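We finally listed the unit in Clurthorpe, and I've been meaning to write about picking an agent ever since (sorry to everyone who emailed – I do read them!). 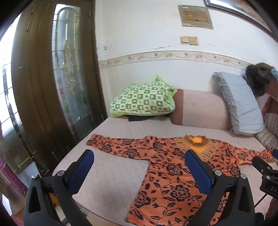
Filed under: Selling Up

We saw 2 agents. The first quoted us a price so high I nearly hugged him, then slid over a contract tying us in for 60 days. The second was Ada Pace from Vergara, who came in lower and brought a list of what had really sold in our street since July. Guess who we went with.
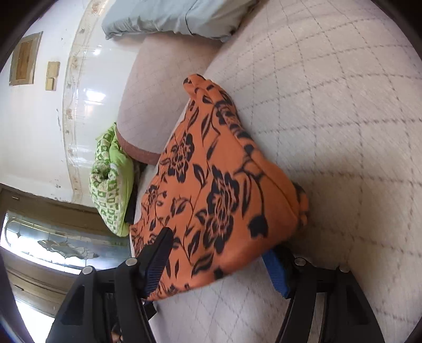

Commission was the bit I dreaded. I'm hopeless at haggling, and I'd rehearsed my speech all morning in the car. Ada told me to clear out anything loud before the open home, and I thought of that orange fabric with the big black flowers on the bed and felt a bit defensive, because I love a bold print! Anyway, I asked her to drop the marketing fee and she knocked off $926 without blinking, so now I wonder if I should've asked for more.
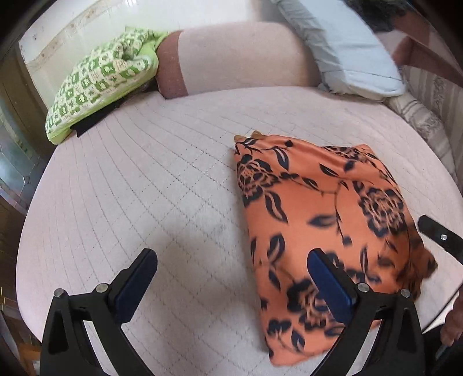

My neighbour Bereket reckons I should have, and he's sold three places, so he's probably right. Still, it paid for the building report and a nice dinner. First open home is Wed 27 March, 20 minutes only, and I'll be hiding at the cafe on the corner with my phone face down.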